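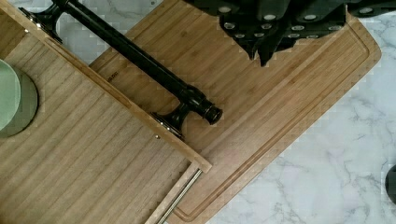 Fig. 5-1. Wrist view with the drawer open over the cutting board.

Home | Manual | Setup | Recording | Export | Support

5. Recording Drawer Demonstrations

This section covers the drawer task set in Clostura Recorder. It assumes that the arm has been homed and that both camera streams are listed as Live on the Devices page. For camera mounting, see Section 3.

5.1 Before the first episode

1. Open the project and select the Alness profile. The profile sets the speed limit and the recording rate for both streams.
2. Place the drawer unit and the cutting board within reach of the arm. The board may sit partly under the open drawer.
3. Move the arm by teleoperation to the start pose and press Save Pose.
4. Check the wrist view. The handle and at least one part of the gripper must be visible at the same time.
5. Type the task instruction in plain words, for example "close the drawer." Use the same wording for every episode in a batch.

NOTE: Other kitchen items may stay on the counter. A policy trained on a bare counter tends to fail on a full one. Move a few items between batches, never during an episode.

CAUTION: Keep hands out of the work area while the status bar reads ARMED. Releasing the foot pedal stops the arm but does not remove power.

5.2 Checking the scene view

The scene camera supplies the context that the wrist camera lacks, mainly the position of the arm relative to the furniture. Confirm that the drawer unit, the board and the lower end of the arm all fall inside the view. Lock exposure after this check.

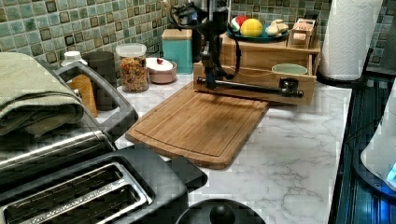 Fig. 5-2. Scene view of the arm, the wooden organizer and the board.

5.3 Recording an episode

1. Press the foot pedal. The status bar changes to ARMED.
2. Press Record and wait for the tone.
3. Carry out the task at a steady pace. Short pauses are acceptable – long ones are trimmed at export.
4. Press Stop once the drawer is at rest and the gripper is clear of the handle.
5. Mark the episode Success, Fail or Discard.
6. Return to the start pose before the next episode.

Keep failed episodes unless a stream dropped out. Discard removes both streams and the joint log, and it cannot be undone.

The reference batch shipped with this release holds 841 episodes, of which 802 are marked Success. New sites should record 600 before the first training run. Smaller batches will load, but the Mkhize checker shows a coverage warning.

5.4 Approach angle

Vary the approach to the handle across the batch. Bring the gripper in from the far side of the board in some episodes and from directly above in others. Log the angle in the Notes field only if it was chosen on purpose. 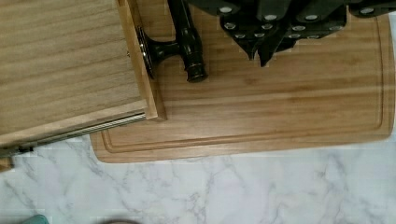 Defne Uysal adds that the batch should also include episodes in which the first grasp misses and the operator recovers. Her 407 recovery episodes were marked Success, with the word "retry" in the Notes field, and she recommends leaving the miss untrimmed at export.

The Notes field is searchable. To hold such episodes back from training, filter on the word and set Use to No.

Related topics
- Section 3: Camera mounting
- Section 6: Exporting to Waturen format
- Dropped frames and clock drift
- Mkhize checker: warning codes

Last updated: March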